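# 革小物基礎 第4回 配布資料 財布のつくり:コバ、縫い目、留め具
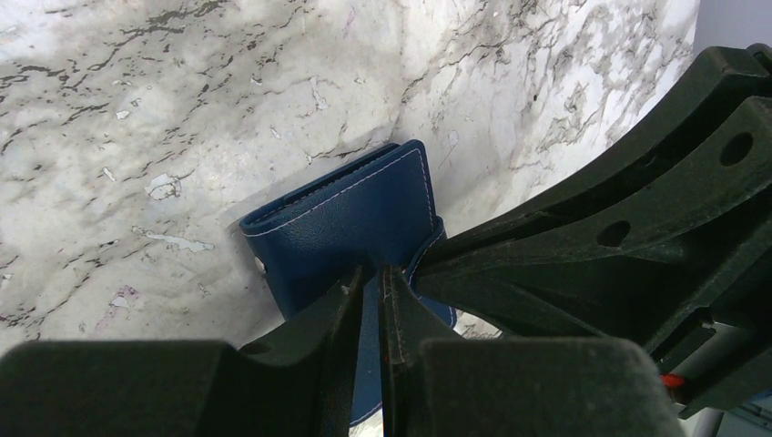 図1 青い革の財布。縁に沿った白いステッチと、左側の丸い銀色のスナップ。

2019年2月6日(水曜日) 担当:Mehwish Orakzai

前回は平らなカードケースを扱った。今回は折りのある財布に進む。前回の課題をまだ出していない人は、授業の終わりまでに教卓の箱に入れること。

## 1. 表革を見る

財布の表革でまず確かめるのは、シボの深さとつやの有無である。図1の革は表面にわずかな粒があり、つやは抑えられている。シボの浅い革は縫い線が引きやすいが、ヘラの跡も残りやすい。線を引くときは銀ペンを使わず、丸ギリの先で軽く筋をつける。

色の濃い革に白糸を合わせると、縫い目の乱れがそのまま見える。練習には向いているので、今期の課題も濃色の革に白糸とする。生成りの糸に替えたい人は相談のこと。

用語の確認

- 銀面:革の表側。
- 床面:革の裏側。毛羽立ちを抑える処理をしてから使う。
- コバ:革の切り口。複数枚を貼り合わせると層になって見える。
- 漉き:縁や折りの部分を薄く削る作業。
- ベロ:留め具をつけるために延ばした帯状の部分。

## 2. コバと重なり

折り財布の上の縁には革が何枚か重なる。図1でも上端に革の層が見える。重なりが厚くなる箇所は、貼る前に漉いておく。漉きの幅は縫い線より外側だけで足りることが多いが、折りにかかる部分は広めにとる。

手順

1. 型紙を床面に当て、外形を写す。
2. 粗裁ちのあと、漉きを入れる。
3. 貼り合わせる面だけを荒らし、接着剤を薄く塗る。
4. 圧着し、乾いてから本裁ちの線で切りそろえる。
5. やすりで段差を取り、コバ処理剤を塗って磨く。

4と5の順を入れ替えないこと。貼る前に各部品のコバを仕上げてしまうと、合わせたときにずれが残る。例外はカード段の口で、あとからやすりが入らないため先に磨いておく。

角は丸く落とす。図1の前面も角に丸みがある。角のコバは磨きすぎると細るので、直線部分より回数を減らす。角の型には手元の硬貨を使ってよい。左右で違う硬貨を使わないように。

## 3. 縫い目

縫い線は縁と平行に引く。図1では上の縁から前面の右側へと白いステッチが続いている。角をまたぐ縫いでは、角の手前で目の位置を調整し、曲がるところにちょうど一目が来るようにする。菱目打ちは直線に4本刃、角に2本刃を使う。

糸の長さは縫う距離の4倍をとる。工房の糸は1巻き200メートルで、ひとりで使い切る量ではない。切ったら必ず元の棚に戻す。

よくある失敗

- 引き締めの力が途中で変わり、目の傾きがそろわない。
- 菱目打ちが斜めに入り、裏の縫い線が蛇行する。
- 返し縫いの位置が折りの上に来て、開閉のたびに糸がこすれる。

裏の蛇行は表からは分からない。提出前に必ず裏返して確認すること。

## 4. ベロと留め具

図1の財布では、右側で革の帯が縁を回り込んで折れている。帯の縁にも白いステッチが入っている。このように帯の縁まで縫う場合、縫い穴の分だけ幅に余裕が要る。細い帯では縫い線が中央に寄り、金具の座と干渉することがある。型紙の段階で金具の直径を描き込んでおく。

課題の財布では、直径13ミリのバネホックを使う。取り付けの注意は次のとおり。

- 穴の位置は、財布にカードを入れた状態で閉じてから決める。空のまま決めると、使うときに届かない。
- 受け側の金具は内張りを貼る前に打つ。
- 打ち棒は垂直に立て、弱い力で数回に分けて打つ。
- 一度つぶした足は元に戻らない。端革で試してから本番に入る。

回り込む帯は、内側と外側で必要な長さが異なる。平らな状態で2枚を貼ると、曲げたときに内側の革にしわが寄る。曲げながら貼り、余った分を最後に切る。革が硬い場合は床面をわずかに湿らせる。湿らせすぎるとシボが伸びる。

## 5. 材料と購入先

革はGondalの1.2ミリ厚を指定する。内張りは0.6ミリ。青、こげ茶、黒の在庫がある。ホックはSkutoraの棚から取り、使った数を台帳に書く。コバ処理剤はPuvska、接着剤はHevierのものを共用とする。蓋を閉め忘れると翌日には固まるので注意。

革の端切れは捨てず、幅50ミリ以上のものは引き出しに戻す。

## 6. 課題

折り財布の外側部分を1点、留め具まで仕上げて提出する。内側のカード段は次回に扱うため、今回は縫い合わせなくてよい。型紙は全部で17枚あるが、今回使うのは外装、内張り、ベロ表、ベロ裏の型紙だけである。

提出物

- 縫い終えた外装(ベロとホックを含む)
- 型紙の写し。変更した箇所は赤で記入
- 漉きの位置を示した簡単な図

菱目打ちと打ち棒の貸し出しはAnum Kianiまで。持ち帰りは翌週の授業開始まで認める。木槌の貸し出しはしない。

次回の持ち物:今回の外装、カッター、定規、使わないカード2枚。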